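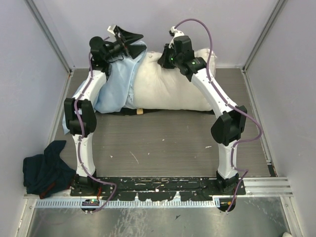

3 min read

Episode 300

The blue pillowcase had gone on crooked again, and Hinata Mizuno let go of the controls.

"Reset," she said.

"It was nearly there," said Welington.

"It was nearly there an hour ago."

He typed the episode number and put an F next to it. Then he reached into the box, pulled the pillowcase off, shook it, and dropped the pillow back against the far wall. The rule was that it had to land however it landed. Hinata had written the rule herself in November, when she still thought they would be done by winter break.

The club was called Vorna, after a street that Welington Frota had grown up on. It met in the basement of the engineering building from six until the night guard came through. The spring competition had posted its task list early, and the other teams had gone for the cup stacking and the drawer. Vorna had picked bedding. It was worth the most points, and no team had finished it the year before.

"I want the left one to hold the top edge longer," Hinata said. "I keep letting it slip when I push with the right."

"You want me to drive?"

"You drive too fast."

"I drive at a normal speed."

She flexed her fingers. Her right thumb hurt from the trigger. At home she had caught herself making a bed in small, separate movements, stopping between each one as if somebody would have to learn it from her.

"Fine," she said. "You drive one."

They traded chairs. Welington moved both arms up and out, the way he always did, higher than he needed to. He brought the left gripper down on the edge of the blue cloth, and closed it, and pulled. The right one pressed into the pillow. The cloth crept over the corner and stopped. He pulled harder and the whole pillow came with it.

"Lean on it," Hinata said. "With the right."

"I'm leaning."

"You're pinching. Close up and lean."

He leaned. The pillow stayed put this time and the cloth moved a few inches. He opened the left gripper to take another hold, farther up, and the cloth stayed where it was. Neither of them said anything. He took another hold. It went on past the middle, bunched up, and after a lot of small tugs on both sides it was on. One corner of the pillow stuck out of the end.

"Does that count?" he asked.

Hinata had the task sheet taped to the monitor. She read it, though she knew it by heart. "Pillow fully inside the case. Closed end filled. It doesn't say anything about neat."

"There's a corner out."

"Then it isn't fully inside."

Welington looked at the corner. He moved the right gripper over and poked it. The corner went in and came back out. He poked it again, and held it, and with the left arm he drew the hem up over it.

"Okay," Hinata said. She put an S next to the number.

She scrolled up through the log. Most of the page was F. The S's were closer together toward the bottom, and she could see the place where they had changed the pillow for a fatter one and everything had gone bad for 2 weeks. The team from Dritlow, the school across the river, had posted that they were at 1379 on the drawer. She had looked at that post a lot.

"How many do we need?" Welington asked.

"I told the others 501."

"Why the one?"

"So we wouldn't stop at 500 and argue about whether the last one was any good."

He thought about it. "That doesn't make sense."

"It did when I said it."

The guard came by at ten to eleven and stood in the door with his keys. He had been watching them on and off since the fall. He asked if the machine could do it by itself yet.

"Not yet," said Hinata. "We're still showing it."

"My wife does it inside out," the guard said. "She puts her hands in and grabs the corners and flips it over."

"We tried that," said Welington. "It's harder with two fingers."

The guard nodded and told them ten minutes. They listened to him go up the stairs.

Hinata took the pillowcase off and shook it. She dropped the pillow. It landed with the bad corner up, and she left it that way and sat down in the other chair.

"One more," she said, and Welington typed in the number.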